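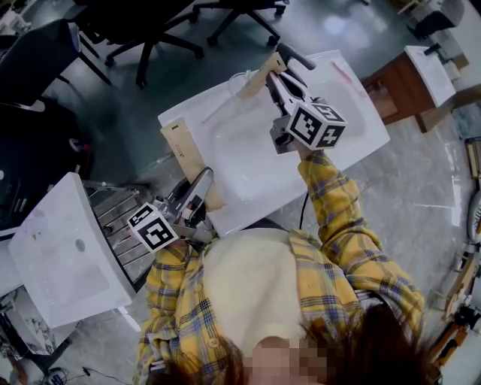
Tornham Reuse Centre takes household building materials in clean, usable condition and sells them on to renovators, landlords and anyone fixing up a shed. We are on the Feyisa Road side of the depot, past the weighbridge. Bathroom fittings make up a large share of what comes through the gate. The answers below cover what people ask at the counter and by email.

Do I need to book before dropping off?
Not for a car or ute load. For a trailer or a trade load, ring first so we can keep a bay clear. Bookings are handled by Mihret Workneh in the office.

What bathroom items do you accept?
Basins, baths, vanities, mirrors, shower screens with safety glass markings, towel rails and tapware. Toilets are accepted as a matching pan and cistern only. We don't take used toilet seats.

My basin has a chip in it. Is it still all right?
A small chip on the underside or back edge is fine. Cracks are not, even hairline ones. If you tap the basin with a knuckle and it gives a dull sound, check it again before you load it.

Should I remove the taps and waste?
Leave them on if they are in good order and the set matches. Take off the trap and empty it at home. Please scrape off old silicone – we turn away fittings with a thick bead still attached.

How should I pack ceramics for the drive?
Old blankets or flattened cardboard boxes between the pieces work well. Stand basins on edge only if they can't tip. You are welcome to leave the cardboard with us.

What don't you take?
Anything containing asbestos, treated pine offcuts, paint, particleboard that has swollen, gas heaters and hot water systems. Electrical fittings are accepted on Saturdays only, when Amanuel Wolde is here to test them.

How are prices set?
Most items go out at a third of the new price or less. Plain basins have a fixed price, shown on the board at the entrance. Older or unusual pieces are priced separately by Asnakech Tilahun, and those tags are not negotiable in the first 2 weeks.

Can I return something?
Yes, within seven days and with the receipt, for store credit. Tapware can't be returned once it has been fitted.

Will a second-hand basin fit my vanity?
Bring the cut-out measurements, the tap hole spacing and the waste size. Staff can lend you a tape measure but can't tell you whether a basin will suit your plumbing. A licensed plumber needs to do the connection.

Do you deliver?
We don't, but Gisent Couriers collects from us on Tuesdays and Fridays. You arrange and pay for that directly with them. Sold items are held for five working days.

How much gets reused?
We sold 2,789 items last financial year, of which 1,537 were kitchen or bathroom fittings. Timber is recorded by the metre and isn't in either figure.

Is there parking for a trailer?
There are two long bays beside the timber racks. Please don't stop on the weighbridge – trucks use it until 4 pm.

Are you open over summer?
The yard closes from Christmas Eve and reopens on the second Monday in the new year. Stocktake is in July, when we close for one day.

Page last updated Mon 25 November. Corrections to Liya Abera at the front office.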